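About Us

Stusmont started in the back of a hardware store with 5 people and one borrowed workbench, and we still like to think of ourselves as that same little shop, even though the building has grown quite a bit around us! We build and fit out metal cabinets for break rooms, school kitchens and workshops, and we've been happily fussing over drawers and handles ever since.

Our favorite pieces are the plain ones: a gray cabinet with a brushed-steel top, a good deep drawer with a black pull, and room up top for a cold soda and a bowl of something to share.

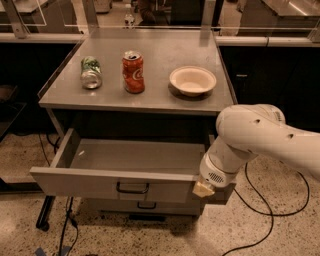

Where to Find Us

Our showroom is at 966 Ellery Road, in the old Branska building, with parking for 20 cars out back. Come by, open every drawer in the place (we mean it) and stay as long as you like. We close for two weeks each August so everyone can get some rest.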